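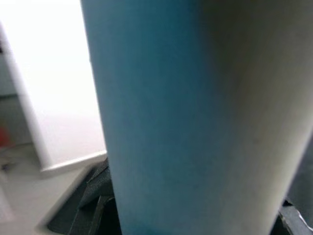 Student project report, Language Technology elective
By Nandini Mudaliar
Group: Nandini Mudaliar, Silviu Nedelcu, Roxana Furtună
Supervisor: Rhonda Gagnon

Our project was a little flashcard app for learning Romanian, which we called Hemon (Silviu picked the name and the rest of us were outvoted by his enthusiasm). I'd tried to learn Romanian twice before and both times I gave up at the plurals, so I wanted something that would drill me on those and leave the airport phrases alone.

Silviu and Roxana both grew up speaking it at home, so they wrote the word list and I was the guinea pig. We started with 300 nouns, each one with its singular, its plural and a short sentence. By October we'd pushed it to 500, and then spent ages arguing over which ones were too old-fashioned. Roxana recorded all the audio in her closet with a doona over the door – surprisingly good sound!
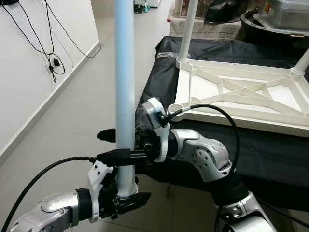 The scheduling part was my job. A card you get right comes back after a longer gap, and a card you miss comes back the same evening. My first version had a bug where anything with ș or ț in it was marked wrong if your keyboard typed the cedilla version of the letter, so I failed "oraș" eleven times before I twigged. Now the app treats both as the same letter, and it's a bit forgiving about ă as well if you turn on beginner mode.

I used it most nights after dinner and finished with 238 words I could give both forms for without peeking. My listening is still pretty woeful, though. I can spell "scaun" and "scaune" all day, but when Roxana says them at normal speed in a sentence I'm lost.

If we had another term I'd add a slow button for the audio, and I'd fix the colours on the verb screen (Rhonda couldn't read the grey on her phone). Silviu wants to do the same thing for Polish next and has already asked Zbigniew Kurek to check the first 100 words.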